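Registering the Table Grid for Two-Arm Tasks in Veker

Applies to: Veker planning workspace, two-arm stations with a fixed camera
Level: intermediate

Introduction

This guide sets out the procedure for registering a taped table grid so that both arms of a station plan against the same cell map. It should be followed when a station is first commissioned, whenever the camera or a mounting plate has been moved, and after any change to the tape. Users should already be able to home both arms and start the Veker server without assistance.

The procedure takes 60 minutes on a station that has not been registered before. A repeat registration is considerably shorter, as the cell names and ownership rules are kept from the previous map.

Before you start

Confirm that the camera calibration is current. The station page shows the calibration state beside the camera name. If it reads "stale", complete the camera procedure first and return to this page afterwards.

Move both arms to the raised park pose. Clear the cells that will be used as reference points. Objects may remain elsewhere on the table provided that they do not hide a crossing of two tape lines.

Step 1. Capture the empty map

Open the Grid panel and select New map. Enter the station name followed by the month, for example hivora-november. Press Capture. Veker looks for straight lines in the tape colour and marks each crossing it finds with a small circle.

Check the circles against the table. A crossing that has been missed may be added by hand. A circle that does not sit on a crossing must be deleted, and should not be dragged to a new place, as dragged points are given full weight in the fit.

Step 2. Touch the reference points

Select 13 crossings spread over the whole table. For each one, bring the right arm down until the closed fingertips meet the tape, then press Record. Repeat with the left arm for those crossings that it can reach. At least four crossings must be touched by both arms, otherwise the two base frames cannot be tied together and the Fit button remains grey.

Press Fit. The panel reports the largest error in millimetres. The default limit is set in the file grid.yaml under max_fit_error. If the error exceeds the limit, the panel names the worst point. Record that point again before changing anything else.

Step 3. Assign cells to arms

Each cell must be given an owner: right, left or shared. "Right" and "left" always mean the robot's own right and left, so on a station viewed from the front they are reversed on screen. Shared cells are locked by the planner while one arm is inside them, and the other arm waits at its last safe pose.

Where two cups stand in separate cells with a gripper over each, as on the station used for this guide, the cells beneath the grippers should be given single owners and the cells between them should be shared.
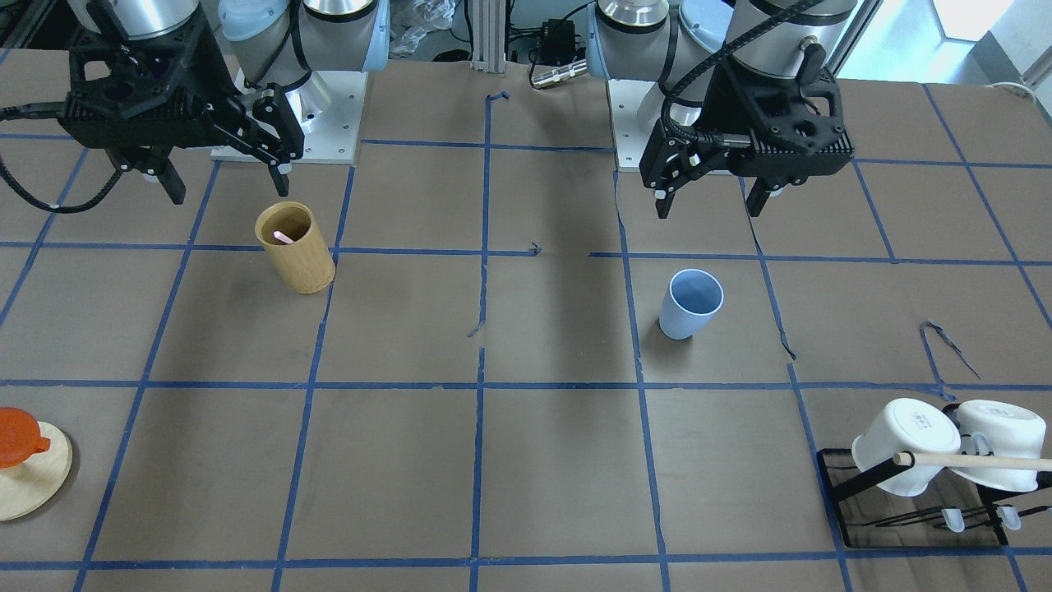

Tamsin Quinlan writes that on the McAlister station she had marked every middle cell as shared and found the arms waiting on each other for most of the run. Narrowing the shared area to one column cleared the problem, and she asks that the advice be placed nearer the top of the step. It will be moved at the next revision.

Torn or lifted tape is a frequent source of false crossings. The line finder bridges short gaps without difficulty, but a loose end that stands up from the table may be read as a separate short line. Press such ends flat or trim them, then capture again. Where this cannot be done at once, raise min_line_length until the extra circles disappear.

Step 4. Run the dry check

Select Dry check and leave the speed at 17 per cent. Each arm visits the centre of every cell it owns, at a fixed height above the table, with the gripper closed. Keep one hand near the stop button throughout. Racks, boards and other tall or fixed items must be entered as obstacles before the check is started. The planner does not add them from the camera view.

If an arm halts with error 266, the requested cell centre is outside its reach. Change the owner of that cell and resume.

Step 5. Save and publish

Press Save, then Publish. Task scripts written for Nudness will load the new map when they are next started. Scripts that are already running keep the old map until they end.

Related pages: Camera calibration; Adding obstacles by hand; Cell locks and waiting behaviour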